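Dridora Countertop Label Printer – review after two months in the packing room

7/25/25

I want to write first for whom this review is. If you send 15 or 20 parcels in one day, from a small room, and you are tired of cutting paper labels with scissors, you are the same kind of person as me. If you send hundreds, please buy a bigger machine, you will not be happy with this one.

I bought the Dridora in May. Before that I used a normal office printer and clear tape. It worked for a long time, but the tape makes a shine over the barcode, and two times the post office clerk had to type the whole number by hand while the people behind me were waiting. After the second time I went home and ordered a thermal printer.

What comes with it

The printer, a power cable, a USB cable, a small pack of labels for testing and a manual. The manual is one big sheet folded many times, and the English part is short. I am not complaining about the language, mine is also not perfect, but the drawing for loading the roll shows the labels facing the wrong side. I followed the drawing and got blank labels. Turn them over so the smooth side looks up, and it prints.

The power cable is too short for my table. I had to move the printer closer to the wall, and now the scale stands where the tape used to be. It is a small thing but I think about it every day.

Setting up

On my old laptop the driver installed without a problem. On the newer one the printer was visible but it printed every label half a size too low, so the bottom line of the address was on the next label. The solution is in the settings, under paper, where you must choose the label size by hand even if it says "automatic". After you save it, close the program and open it again. If you do not close it, it forgets.

There is also a phone app. I used it for one evening. It wants an account, it wants my location, and it puts a picture of a flower on the first label. I removed it.

Printing

The text is sharp and black. Small letters are readable, also the return address, which on my old printer looked like dust. Barcodes scan at the first try at my post office, and this was the whole reason for buying, so on this point I am fully satisfied.

The speed is good. I did not measure it, but a label is ready before I finish closing the box. The sound is a short buzz, not pleasant, but my daughter sleeps in the next room and it has never woken her.

The counter in the settings menu says 1479 labels today. In all this time I had two jams. Both were my mistake, I pulled the label before it was finished. To clear a jam you open the cover, take out the roll and turn the gray roller with your finger until the paper comes. Do not use a knife. The glue stays on the roller a little and I clean it with alcohol on a soft cloth.

Labels and boxes

I tried three kinds of labels. The ones from Dridora are the best and also the most expensive. The Givo rolls are cheaper and stick very well to cardboard, but the backing paper is thin and sometimes it tears when you peel fast. The third kind came in a folded stack and I do not recommend it, the printer pulls it a little to one side and the border is not straight.

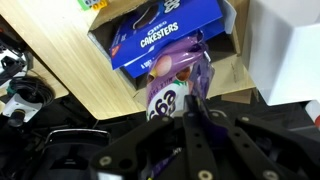

Hallis Small Sellers Club – Packing and Shipping Group

A few words about surfaces. On a clean cardboard box the label holds even in the corner. On a box that was used before, with old tape on it, one side of the label lifts after a day. For glossy bags, the kind sweets are sold in, I would not put the label directly on the plastic. I put the bag in a box and the label on the box.

Heat is the other question. Thermal labels become dark if they lie in the sun. I left one on the windowsill to see, and after a week the white part was gray and the barcode was difficult to read. In a normal parcel this is not a danger, but do not keep your rolls next to a heater. Mine are in a drawer.

Comparison

Another member of our club has the Hashemi printer and let me use it for one weekend. It is heavier and quieter, and the cover closes better. The Dridora cover needs a push on both sides, otherwise the red light blinks. But the Hashemi costs nearly double, and when I put the two labels next to each other, I could not say which is which.

What I like: sharp print, simple buttons, takes labels from other brands, little space on the table.

What I do not like: short cable, wrong drawing in the manual, the cover, the app.

I give it four stars from five. With a longer cable I would think about the fifth one.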